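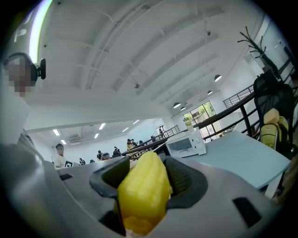 Yellow, with a bumpy surface like corn.

Stelmakh kitchen corner, upstairs by the railing. Raffaele Santoro put this page together in October. The microwave is white and sits on a light blue tabletop.

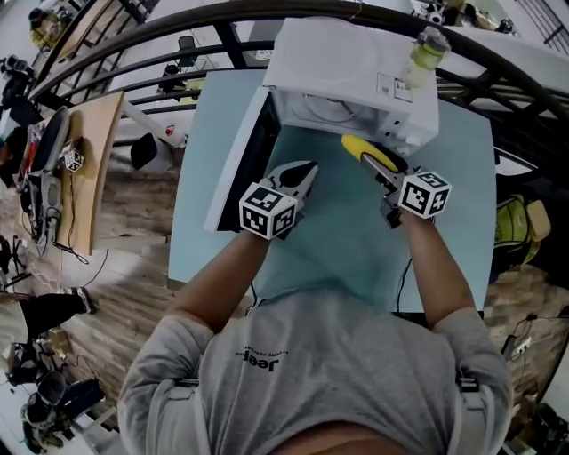
The turntable stays in when food goes in and out. We leave the door wide open – it swings to the left – and keep the bottle on top.

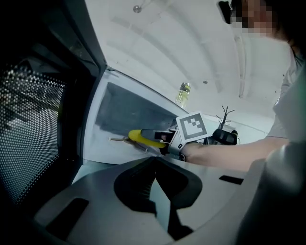 The inside is pale gray, with white trim around the opening.

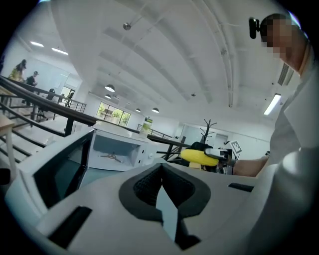

Where are the controls?
In a narrow strip down the right side.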